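3.2 Steaming and texture of prepared buns

Household steaming was compared with oven reheating at two sites, Fikholm and Clenham. Each site received the same written instructions, and all trials used tabletop appliances of the kind sold for home kitchens. 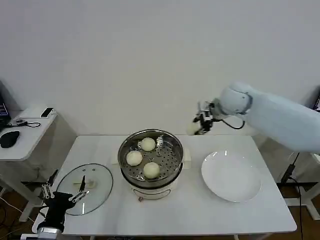
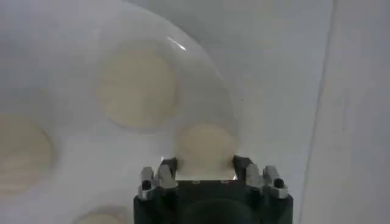

Figure 4. Top: round electric steamer on a white table, with a glass lid to its left and a white plate to its right. Bottom: curved translucent sheet over a pale surface with four beige circular patches.
Photographs: L. Mahuika, Zastcombe Food Study.

Of the 203 households that enrolled, 186 returned complete records. Each was asked to steam one batch on Monday evening and to reheat a second batch in the oven the next day. Steamers were rated at 800 watts and filled with 200 milliliters of tap water.

Steamed batches were scored as softer at both sites. The difference was larger at Clenham, where most homes used the Tijani flour blend. Households that lifted the lid during cooking reported more uneven results, although the records do not show how often this was done. Oven batches were rated higher for crust and lower for moisture. Cost per batch was not compared, as energy prices differed between the two sites. Scores for taste are given in Section 3.3.

Contact: Lorraine Mahuika, Zastcombe Food Study | Copyright Zastcombe | Back to top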